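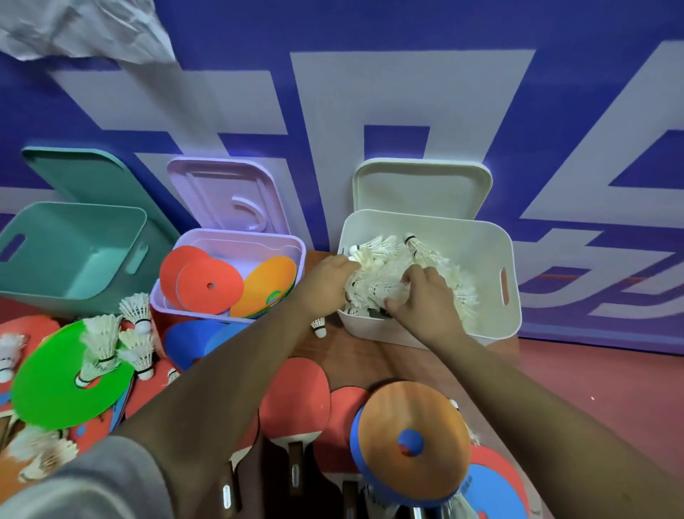

Responsible Service Training, Warehouse and Drivers
Notebook entry, 2020-01-10
Entered by: Mahsa Najafi

1. Status. The first group at the Drirkano warehouse has completed the responsible service module. Six drivers attended, together with the two night dispatchers. Roya Vahidi led the session and used the revised slides from October.

2. Materials. Boster delivered 520 window decals for retail accounts. The phone number on the decals is correct. The Spanish text still carries the old wording in its second line, and Mehrangiz Shahbazi has asked the printer for a corrected proof. Decals are not to go out on routes until she signs off.

3. Refusal scenarios. The drivers requested more time on deliveries where the person signing appears to be under age. The present script covers store clerks only. Mahnaz Shahbazi will draft a version for the dock and the back door. Length should be held to one page.

4. Accounts. Daneshvar has agreed to place the reporting card beside each register. Skoltarix has not replied to either letter. Sille Ragnarsson will call their regional office on Monday.

5. Records. Sign-in sheets are filed under Training, second drawer. Two signatures are illegible and must be matched against the route list before certificates are issued. The next session can seat up to 40.

Open: who pays for the reprint. Check the purchase order, line 6.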